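Last updated: June 2020

Fanholm Bakery Hall – set-up guide
Section 4: Twisted rolls, shaping to serving

1. Weigh the dough into 40 g strands, two per roll. Scales off the Costache shelf, not the old ones, they drift.
2. Twist loosely, pinch both ends. Tight twists split in the oven.
3. Second prove 38 minutes under a cloth. Longer in January, the hall gets cold.
4. Egg wash twice. Get right into the grooves or they bake pale.

NOTE: Purilo tins run hot at the back. Turn them halfway thru.

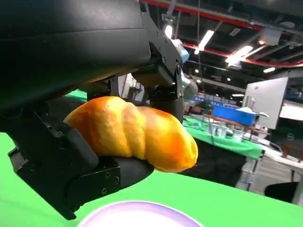
5. Rack them and leave alone till cool. Then plate up – one roll per plate, tongs or gloves, no bare hands.
6. Hold by the middle. The ends are thin and snap off if squeezed.
7. Big orders (some 300 rolls), plate in batches and keep the rest coverd. Not cling film, crust goes soft.

CAUTION: Egg in the glaze. Allergy card out before the first plate goes down – every table. Cards are in the Tokura drawer.

Rolls left at close: bag, label, freezer. Anything glazed and cut goes in the bin. Queries to Vija Rebane, or Wafula Sang if she's on ovens.

© Fanholm Bakery Hall | Contact us | Back to top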